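Notes for the open day talk, slot 3, after the coffee break

Good morning again, and thank you for squeezing in! (Wait for the door to close.) I'll start with our visit to Ullari in January, when 21 of us crowded round one monitor to watch a simulated gripper called Zerko pick its way through a pile of household things. Mention the fogged-up windows, people like that bit.

Slow down here. Their simulator, Skadetti, drops the objects in at any old angle, and the gripper has to decide what to go for first. Framed pictures are a favorite, being flat and awkward to get hold of. 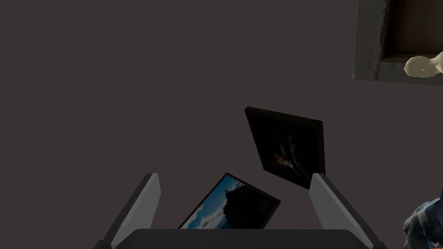

They ran 300 attempts the night before we came, and our host was kind enough to show us the bad ones too, which I thought was very decent of them. Ask for a show of hands: who would grab a frame by its edge?

Then on to the Moon room, 5 minutes, no more. Questions at the end, and remind everybody the bus leaves from the side gate.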